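# Cómo limpiar un sample de vinilo antes de meterlo en tu tema

Me escribís bastante preguntando por qué los samples sacados de disco suenan embarrados en cuanto entra el bombo, así que hoy os cuento mi método con calma (poneos un café, que me enrollo).

Yo trabajé esto con un loop de piano eléctrico que me pasó Saron Gebretsadik para un tema que se va a llamar *Hadero*, pero os vale igual para una voz o una sección de metales.

## 1. Recorta primero, arregla después

Buscad los compases que de verdad vais a usar y cortad en el cruce por cero, con un fundido de 2 milisegundos en cada extremo. ¡Parece una tontería y quita la mitad de los clics!

## 2. Quita los chasquidos a mano

Los plugins automáticos están muy bien, pero se comen los ataques. En mi loop había siete chasquidos gordos y los fui borrando uno a uno con el lápiz – tardé menos que buscando el ajuste perfecto.

## 3. Ecualiza con el bombo sonando

- Filtro de paso alto en 200 Hz, con pendiente suave.
- Un recorte ancho y pequeñito en 600 Hz si el piano suena a caja de cartón.
- Los agudos, de momento, ni tocarlos.

Babak Kiani prefiere dejar más cuerpo abajo y agachar el sample con sidechain. También funciona, sobre todo en temas lentos.

## 4. Ajusta el tempo

Trocead el loop por golpes y colocad cada trozo en la rejilla, dejando alguno un pelín tarde para que no pierda el balanceo del disco. 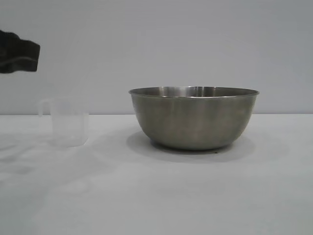 Cuando lo tengáis colocado, exportad el resultado a una pista nueva y guardad el original silenciado justo debajo, que siempre acaba haciendo falta. Y antes de publicar nada, pedid permiso a quien tenga los derechos de la grabación y de la composición, que suelen ser dos gestiones distintas.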